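Home | Guides | Stockroom | Jobs | Contact

21 September 2026
By the Golthorpe shop floor desk

How to try out a shelf robot without making more work for your staff

Suppliers will tell you a robot on the shelves frees people up for customers. Ask which people, and for how many hours. At Jovulley we were promised 12 hours a week and spent the first month giving most of them back in tidying. If you are going ahead anyway, do it in this order.

1. Write down what the job is now. Have whoever does the shelves keep a plain log for 9 shifts. Include the dull bits – wiping down, turning things to face the right way, answering the phone halfway through.

2. Pick one short shelf and a few items with different shapes. Soft things are a fairer test than boxes. Anyone can grip a box.

3. Agree who may stop the machine. The answer should be everyone on shift, and it should be in writing before the first run.

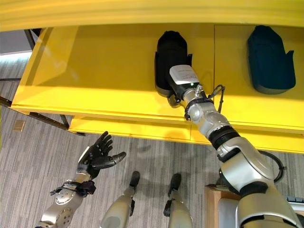
Gripper at the lower part of the black item, with the teal one next to it on the yellow shelf.

4. Do 200 picks before you believe any figure. Log each one as done, done with help, or failed. "Done with help" is where the hidden labour sits, so don't let it be rounded up to a success.

5. Time the helper as well as the robot. A slow pick with a person standing by costs you two wages' worth of attention.

6. Ask the staff what has changed. Ours said the lifting was lighter but the watching was worse, and they wanted the watching shared out. We now swap every 30 minutes, which should have been in the plan from the start.

7. Settle pay and job titles before December, when the rota gets tight. Minding a machine is a skill. If the supplier charges for training in it, you can pay for it too.

Keep the old rota on file until the trial is over. You may want it back.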